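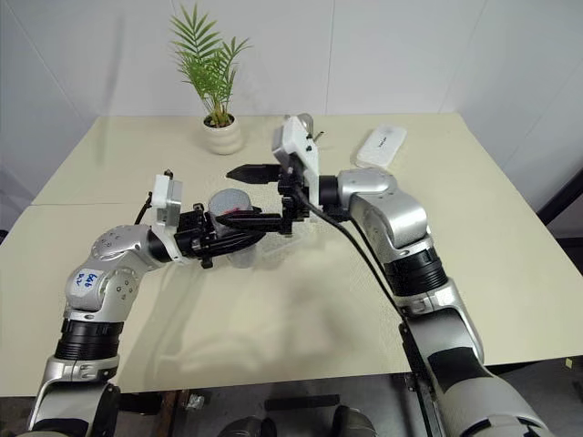
Clear plastic cup, cream-colored table.

About Korkimness

Korkimness rents out cups. We also rent the tables to put them on, and we will wash everything when you're done, but the cups came first and they still take up most of the building.

The company started with a wedding in Brallcombe where the drinks ran fine and the cups ran out before the speeches. Guests ended up sharing, then drinking out of vases. One of us owned a van, another had a dry garage, and by the following October we had bought 3000 reusable plastic cups from a banquet hall that was closing down. They arrived without lids or racks, stacked so tightly that the first month of business consisted mainly of pulling them apart.

We have since learned to stack cups. It is a smaller subject than we make it sound, but there is a wrong way to do it, and if you return yours the wrong way we will mention it on the phone.

What we rent

Plastic cups in clear and in colors. The clear ones go out the most. People ask whether they look like glass, and the answer is yes, from the far side of a lawn. Up close they look like good plastic cups, and they bounce, a quality we have come to value more than elegance.

Folding tables, in cream or white. The cream was a mistake in the order and the white was meant to replace it. Customers preferred the cream. It hides lemonade better and shows coffee worse, or the reverse, depending on which of us you ask.

Pitchers, trays, drink dispensers with spigots that have been tested, and crates to carry it all in. The crates are not optional. We tried optional.

The Bragança line

Bragança is our heavier tumbler, named for a trip that three of us took and that the other two have heard enough about. It has a thick base and doesn't blow over at outdoor events. It costs a little more to rent and a lot more to carry up stairs. Caterers like it. So does the Vesdale Summer Band, which has been renting the same quantity for years and has never once sent back the same quantity.

How it works

You tell us how many guests you have. We suggest a number of cups, you say that seems like too many, and we deliver that number anyway if you let us. People put a cup down, forget which one is theirs, and get another. This happens at christenings and it happens at board meetings. We plan for it, and unused cups that come back in sealed racks are not charged.

Delivery is free within 32 miles of our Brallcombe warehouse. Past that we charge for gas and, on the Vesdale road, for patience. You can also pick up your order yourself, in which case please bring a vehicle that has a back to it. A rack of cups does not fit on a lap, though we have watched people try.

Washing

Rinse if you can. Don't scrub, and please don't run our cups through the dishwasher at home on the pots and pans setting. Everything goes through our own machines when it gets back, then onto drying racks, then past a person with a good lamp. Cups with cracks or rough rims are pulled. Cups that have simply gone cloudy move to the budget shelf, where they live out long and useful lives at children's parties.

We don't use the word "pristine" anywhere on this website. Feel free to check.

Who we are

There are 14 of us in season and a good many fewer in winter, when the work turns to repairing table legs and arguing about whether to buy champagne flutes. We have been arguing about flutes for a long time – they don't stack, they tip if you look at them, and every spring somebody calls to ask for 200. The current position is no.

Visit us

The showroom is the front part of the warehouse with a rug in it. Come by and pick up a few cups, set them on a table, see how they feel with something in them. Water is free. Appointments help in summer, when whoever answers the door is probably also loading the van.

Orders of 3 racks or more should be placed two weeks ahead. Smaller orders can usually go out the next day, unless the band has called.

Page last updated June 4, 2014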